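Effect of Wax Rest Time on Glide in Junior Ski Cross Start Sections

Group 2: Olaia Sepúlveda, Unai Ibarra, Elba Ocampo
Supervisor: Teodoro Herrero

1. Background

A ski cross heat is often decided before the second roller. The start section at Sindurdale drops from the gate over three rollers into a left-hand bank, and a racer who is behind at the bank has few places to pass. Coaches at the club therefore put a lot of work into the start pull and the wax. The time between waxing and scraping gets less attention. Some skis are scraped in the evening and some at the hill, depending on who is free.

The question for this project was whether a longer rest before scraping changes the run time over the start section.

2. Method

Two pairs of skis of the same model and length were used, labeled A and B. Both were cleaned, waxed with the same mid-temperature hydrocarbon wax and left indoors. Pair A was scraped and brushed after 60 minutes. Pair B was left overnight and scraped the next morning. The labels were then swapped and the procedure repeated, so that each pair received both treatments.

All runs were made by one skier, Saturnino Cifuentes, from a standing start with no pull on the gate handles. He held a fixed tuck and was not told which treatment was on the skis. Timing gates were placed at the start and at 100 m. The gates, the radio and the tablet used for logging ran on rechargeable batteries, which were charged overnight in the club room.

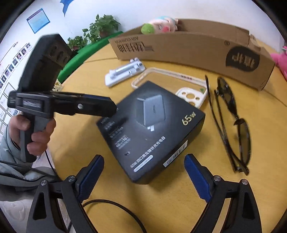
Figure 1. Boxed 65W four-port fast charger.

Snow temperature was read at the start gate before each block of runs. Runs with a visible loss of balance were dropped and repeated. The track was slipped once before the first block and left alone after that.

3. Results

The overnight skis were faster in both sessions. The gap was larger in the Thursday session, when the snow was colder, and small in the second session, when the surface had softened by late morning. In the second session the spread between runs on the same skis was wider than the difference between the treatments, so that session alone would not support a conclusion.

Swapping the pairs did not reverse the result. Pair B was slightly quicker than pair A under both treatments, probably from a difference in base structure that we did not measure.

4. Discussion

The result agrees with what the Ciddale coaches told us in October, before testing began. Its size should be treated with care. A standing start without a pull gives a lower speed over the rollers than a race start, and wax differences may behave differently at race speed. Only one skier was used, and his tuck became more consistent through each session.

Wind was not recorded. Unai Ibarra noted a light headwind during the final block, which was a pair A block. This could account for part of the gap.

5. Further work

The test should be repeated with a full gate start and timing at 200 m, past the exit of the bank. A second skier of different weight should be included, and a wind meter should be placed beside the lower timing gate.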